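Folding navy polo shirts without a crease through the placket

Laundry and Garment Care > Folding and Storage

Posted by K. Whiteley
Viewed 2,780 times

I have taken over the shirt cupboard for a bowls club. The shirts are navy polos in a pique-type knit, two-button placket, ribbed collar. They come back from the laundry in a bag, dry, and I fold them and put them on open shelves 33 cm deep. The club owns 70 of them in four sizes.

My trouble is the front. Whatever I do, a crease ends up running diagonally from the second button toward the armpit, and after a week on the shelf it does not come out by hand. The collars also flatten on one side. I have been folding face down on a table, sleeves in, then in half. I do not want to iron every shirt. A steamer is available but it is slow.

Specific points:

Should the buttons be done up before folding, one or both?
Is it better to start from the table or to hold the shirt up first?
Does the stack height matter for a knit this weight?

Edit: the water here is hard, if that changes anything. The laundry uses its own detergent and I have no say in it.

3 replies, sorted by votes

Hyun-seo Jeon

The diagonal crease is set before you make the first fold. A knit shirt pulled out of a bag has the front and back panels displaced relative to each other. If you lay it down in that state and smooth it with your palms, you push the surplus fabric toward the placket. The placket is interfaced and does not stretch, so the surplus stops there and folds over. Weight does the rest.

Take the shirt out and hold it up first. One hand at the collar, the other at the hem or the side seam, and let the middle of the body drop. Pull lengthwise with light tension for a few seconds. Then change hands to the two shoulder seams and let the whole shirt hang. Do not shake it hard; on a pique knit that lengthens the hem on one side over time. With the shirt hanging, check that the side seams fall at the sides. If one has rolled to the front, correct it now.

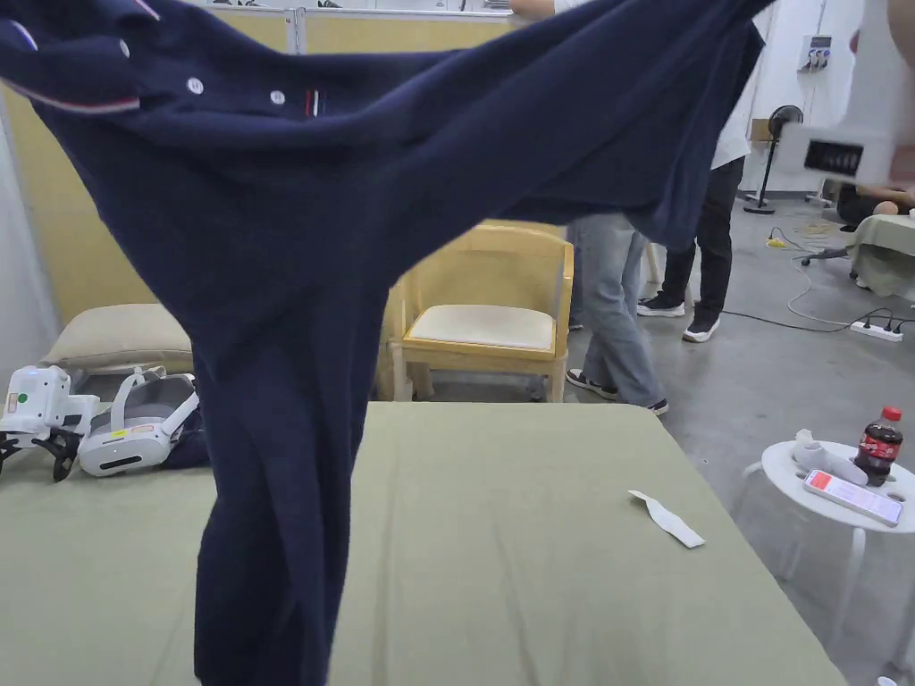 Nelmont Garment Care Group

The collar and the placket are your reference points. While the shirt is still up, look at how the placket sits in relation to the gathers. A striped collar edge makes it easier to see whether the collar has twisted, and a small tab stitched next to a button is a useful mark for the same purpose. Creases and folds in the body of the knit at this stage are normal and can be dealt with on the table. A fold that runs into the placket should be pulled out before you put the shirt down.

Buttons: do up both. With both open, the two sides of the placket slide past each other during the fold. With only the lower one closed, the collar spreads and one point gets pressed flat, and I suspect this accounts for your collars.

Then on the table:

Face down, collar away from you, hem toward you.
Run the edge of the hand from the center of the back outward to each side seam. Outward only.
Fold one side in by a third, sleeve laid straight down along the fold. Repeat on the other side. The fold line should start midway along the shoulder seam and stay well clear of the placket.
Fold the hem up by a third, then again to just below the collar.
Turn it over and raise the collar slightly with two fingers.

On stack height, keep to 6 shirts. Above that the bottom two take a visible press line at the hem fold. Alternate the collars front and back so that the stack stays level. On a 33 cm shelf a shirt folded in thirds should sit with clearance at the front; measure your largest size first.

Steam only if a crease is already set. Hold the head a short distance off the fabric, let the shirt hang until it is fully dry, then fold.

T. Marsh

Just hang them. Hangers are cheap and you skip all of this.

K. Whiteley

There is no rail and no room for one. The cupboard is shelves only.

T. Marsh

Roll them then.

Trusthorpe_linen

Agree with most of the first reply. Two additions from hotel work.

Rolling is acceptable for transport but poor for shelf storage. The placket takes a curve and the buttons print through onto the layer beneath. On navy this shows as small shiny spots, which are hard to remove from any blend with polyester in it.

Second, consider a folding board. Ours is a Bemorus, the medium one. It gives a constant width, so the stack has straight sides and you can read the sizes from the front. It does nothing for the crease by itself. You still have to straighten the shirt before it goes on the board. Cardboard cut to the same width works for a while but the corners go soft.

Hard water may leave the knit a little stiff, in which case the creases hold longer. I would not change the method for it.

K. Whiteley

Tried the first method on the mediums on Sunday. Both buttons done up, held at the collar and hem, then the shoulders. The diagonal crease is gone on almost all of them. A few of the older shirts have side seams that spiral toward the front whatever I do, so I have been folding those by the hem and ignoring the seam. I have not tried a board.

Hyun-seo Jeon

Spiraling seams are a cutting or knitting fault and become more pronounced with washing. Folding to the hem is correct. Put those at the top of the stack, where there is less weight on them.

Marked as solved by K. Whiteley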